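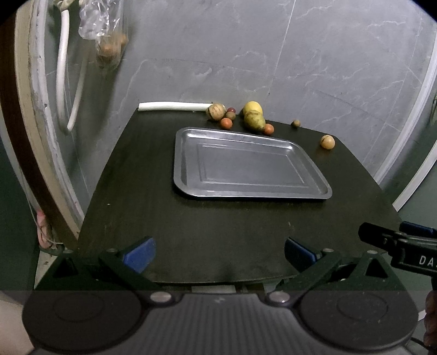 Tharindu Gamage
Kitchen Supervisor, Stusa Guest House

Ticket 2141
Opened: March 13, 2019
Category: Furniture and fittings
Status: Waiting for supplier

Problem
We use the dark table at the tiled wall for sorting the fruit before breakfast service. For two weeks now the round pieces do not stay where we put them. They travel slowly to the right side, and yesterday one orange fruit fell on the floor. The metal tray stays in its place. I would like to know if the fault is in the table, in the floor or in the feet.

Please note that the table is the Hirnberg model, bought in January with the two stools. The stools have no problem.

What I have tried
1. Turned the feet on the right side up as far as they go. Small improvement only.
2. Put folded cardboard under the front right foot. It was good until the floor was mopped, then the cardboard became soft.
3. Kept the fruit along the wall at the back. The big ones are calmer there, but the small ones still go.
4. Put everything inside the tray. This works, however the tray is shallow and we need it for the cut fruit.

There is also a light mark on the top, to the right in front of the tray. It looks like a scratch. I mention it so it is not charged to us later.

Reply from Nadine Ghanem, Maintenance
Thank you Tharindu. I came with the long level and checked the floor first. It falls toward the drain, which is on the right, so part of the trouble is ours. The table is also not true, the right rear foot is missing its rubber cap. Did anyone find a black cap when sweeping?

Reply from Tharindu Gamage
I asked Rafsan and Geetha, they did not see it. I looked behind the garbage bin also.

Reply from Nadine Ghanem
OK. I ordered a set of four caps, part 739, $30 with shipping. Until they come, please use the hard plastic wedge I left in the cutlery drawer, thin end toward the wall. For the mark, I wrote it in the furniture record under your ticket number.

Reply from Tharindu Gamage
Wedge is in. I put one lemon in the middle for an hour and it did not move. Please keep the ticket open until the caps are fitted.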